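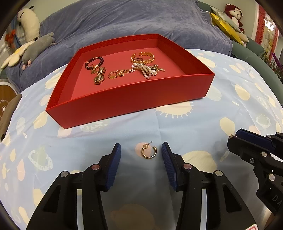 A day at the Cledard works, Lanimside

Open day report, April 2024

I've worn costume jewellery since I was old enough to raid my gran's dressing table, and I have walked past the Cledard building more times than I could tell you without ever getting through the door. They open up once a year. Tickets went up in February and I had mine within the hour, which my family thought was a bit much for a factory tour. They were wrong!

Getting there

Train to Lanimside, then the number 4 bus from outside the station, which drops you at the bottom of the hill. It's a steep walk up. There is parking in the yard but it was full when I arrived, and the people who had driven were being sent back down to the leisure centre and having to climb the hill anyway. Wear flat shoes, partly for the hill and partly because you won't be let on to the shop floor in anything else. Hair tied back too, and scarves off.

We were given a sticker and a pair of safety glasses and sorted into groups. Mine was mostly people who make things at home, plus a father and daughter who had come for the machines and asked better questions than the rest of us put together.

The chain room

You hear this before you see it. The chain machines are about the size of a sewing machine table and they chatter away in rows, pulling wire off a reel at one end and dropping finished chain into a tub at the other. Each one cuts a bit of wire, bends it round, hooks it through the last link and closes it, over and over, so fast that you can't follow it. Our guide slowed one right down with a hand wheel so that we could watch a single link being made, and there was a proper "ooh" from the group. Some of the machines are older than the roof, we were told, and the spares have to be made on site.

At this stage the chain is dull and a bit greasy and looks like something off a bath plug. I found that oddly cheering. All that glitter starts off as bath plug.

The flat, shiny sort of link comes from the next bench along, where ordinary curb chain is squeezed between rollers. I had always supposed those links were stamped out one at a time. We each got to hold a length from before the rollers and a length from after, and the difference in how it drapes over your hand is huge — the flat one lies down like ribbon.

Plating

We looked at this through a window, as the tanks are no place for visitors. The pieces go in on wire racks, pale and patchy, and get lowered from bath to bath by a hoist. The colour comes up in the last one. There's a board on the wall with little sample discs in all the golds Cledard can do, from a cool lemony one to something nearly copper, and each has a number. The most popular is 98. I couldn't have told it from its neighbours, but the woman beside me could, straight off, and she was very pleased with herself. Quite right too.

I asked how to make plating last, and the answer was what you would expect: perfume on first and jewellery after, take it off to wash up, wipe it with a soft dry cloth before putting it away. No toothpaste. There was a lot of feeling in the room about toothpaste.

Stone setting

This was my favourite stop and I could have stayed all afternoon. The cheaper stones are glued and the better ones are held with tiny claws, and at Cledard both jobs are still done at a bench by hand for the short runs. The setters pick up each rhinestone with a wax-tipped stick, drop it in the cup and press. On a good day one person can set up to 500 of them. I had a go and managed a short row, with one of mine facing the wrong way up, and it was taken out again very kindly.

What I took home from this bench is how to tell glued from claw-set in an old piece. Tilt it under a lamp and look for little points of metal at the rim of the stone. If there aren't any, keep it away from water, because damp gets behind the foil and turns the stone grey. I have several grey ones and now I know whose fault that is.

Beads and stringing

Upstairs, and much quieter. The stringing tables have a raised lip all the way round so that nothing rolls off, and felt on top. They showed us how elastic bracelets are knotted and why the ones you buy on holiday always go ping: the cord wants stretching hard before you thread it, and most people skip that. 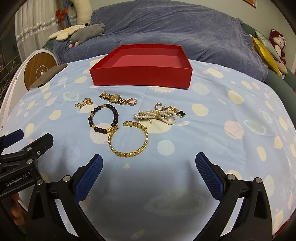 Gold watch, hoop earring and a bracelet of dark reddish-brown round beads, on blue cloth with planets and stars.

Bring your breakages

The mending table is run by Predus, a repair group that meets in the town, and it had the longest queue of the day. You could bring 2 items each. I brought a brooch with a bent pin and a chain that had knotted itself into a lump at the bottom of a drawer.

The brooch took a minute. The chain took rather longer, and I was made to do it myself, with two sewing needles, on a flat plate, with a drop of baby oil worked into the knot. You never pull. You open the middle of the tangle outwards and let the ends look after themselves. It came free just as I was about to give up, and I'm still proud of it.

Tea, and the shop

The café is called Vi and is really one end of the canteen with tablecloths on. Cheese scones, very good, still warm. The shop next to it sells seconds and odd lengths by weight, and I came away with a paper bag of flattened curb, a card of bolt rings and a pair of clip-ons with a small mark on the back which I can't find any more.

Useful bits

Allow a whole morning, or longer if you want the mending table. There's a lift to the stringing room but you need to ask for it. The chain room is loud enough that small children may not enjoy it, and ear defenders are in a box by the door. The shop took cards when I was there, the café was cash only.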